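Share 13 | Comments 5

Etora Two-Door Cabinet, Light Oak Tone

We've had the Etora on our floor since May and it's still the piece people stop at first! It's a low, wide, plain cabinet with two doors and a shelf, the kind of thing you can put in a hallway or a home office and then forget you ever lived without. Grovum builds it, and it's part of the same family as their Ung desk and the Gekow wall rack (both on their own pages, both lovely).

What we like about it

The top, to start with. It's one long, smooth surface with nothing fussy at the corners, so a lamp, a tray for keys and a stack of mail can sit up there without looking crowded. People use it as a printer stand, a coffee station, a place to fold towels. One family told us it became the homework station by default, and we can see why. It's a good height for standing at while you sort through things.

Then the doors. They're full height, so you get to everything inside without bending around a divider, and they close with a soft little tap that is really satisfying. We open and shut the floor sample way more than we need to.

And the shelf! It moves. There are 3 positions, and the middle one suits most paperwork, with the lower space left over for taller stuff like board games or a slow cooker. If you store binders standing up, try the top position and use the bottom of the cabinet for them.

Setting it up

The Etora ships flat in 2 boxes. Plan on an afternoon if you're on your own and less if you have a second pair of hands, mostly for the moment when the top goes on. Build it near where it's going to live. It's heavy once it's together, and dragging it across a floor isn't kind to the floor or to the cabinet.

Hang the doors last. Leave the hinge screws a little loose, close both doors, look at the gap from a few steps back, and then tighten. Small turns make a big difference here, so go slowly. If one door sits lower than the other, check that the cabinet is level before you touch the hinges again. Nine times out of ten it's the floor.
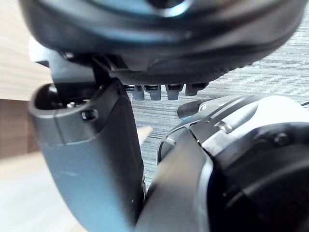
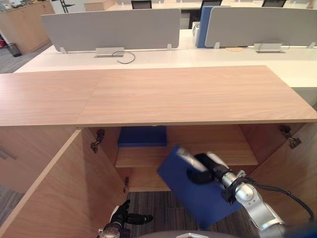

Care and cleaning

A soft cloth and plain water will do for nearly everything. Wring the cloth out well and wipe with the grain, then go over it once with a dry one. Skip the spray polishes, they leave a film that grabs dust and you'll be wiping twice as often. Coffee rings come up fine if you catch them the same day. Felt pads under lamps and planters are a good habit too.

Once a year, open the doors and give the hinge screws a quick check with a hand screwdriver. No power drivers, please!

Good to know

Wall strap included. Please use it, especially with kids around.
Back panel lifts out if you want to run a cord through.
Comes with 5 spare shelf pins in a little bag. Tape the bag inside somewhere so it doesn't wander off.
Doors can't be reversed.
Extra shelves are sold one at a time and use the same pins.

Our site uses cookies to remember your cart. Accept | Settings

Get new arrivals and care tips by email. Sign up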